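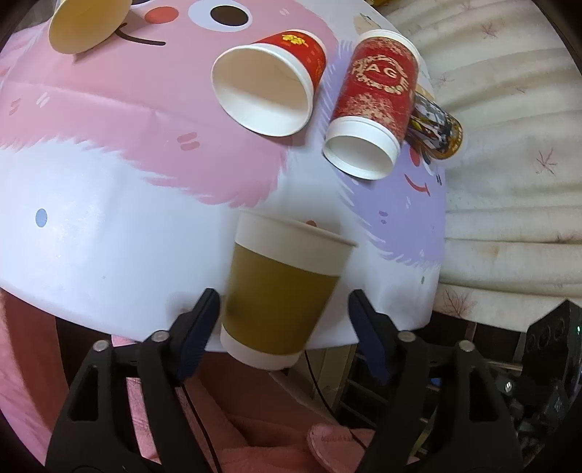 *Zuletzt geändert: April, 16:40 Uhr*

# Mehrweg oder Pappe? Projektbericht zur Mensa Bokeck

## Ausgangsfrage

Die Mensa wirbt seit dem Wintersemester damit, dass das Pfandsystem Nalirside den Verbrauch an Pappbechern »deutlich senkt«. Eine Zahl steht auf keinem der Plakate. Wir wollten wissen, was »deutlich« heißt, und haben den Verdacht, dass es auch der Betreiber nicht weiß.

## Vorgehen

An vier Vormittagen haben wir an der Kaffeeausgabe Strichlisten geführt und zusätzlich einen Fragebogen verteilt. Von 400 Bögen kamen 184 zurück. Wer an Bechern kein Interesse hat, füllt so einen Bogen vermutlich gar nicht erst aus, die Antworten dürften also zu freundlich ausfallen.

## Ergebnisse

139 Befragte gaben an, Mehrweg »meistens« oder »immer« zu nutzen. Unsere Strichlisten passen dazu schlecht: An allen Vormittagen ging die Mehrheit der Getränke in Pappe über die Theke, besonders kurz vor Vorlesungsbeginn. Entweder standen wir an den falschen Tagen dort, oder die Selbstauskunft taugt wenig. Wir neigen zu Letzterem.

Als Hindernis wurde am häufigsten die Rückgabe genannt. Der einzige Automat steht im Gebäude Listcombe und nimmt nach 15 Uhr nichts mehr an.

## Einschränkungen

Die Ökobilanz, auf die sich die Mensa beruft, konnten wir nicht prüfen. Auf Nachfrage bekamen wir eine Broschüre ohne Quellenangaben. Wie oft ein Mehrwegbecher im Schnitt gespült wird, bevor er verschwindet, steht dort nicht. Die Einkaufsmengen für Pappbecher fehlen uns ebenfalls, die Anfrage dazu läuft noch.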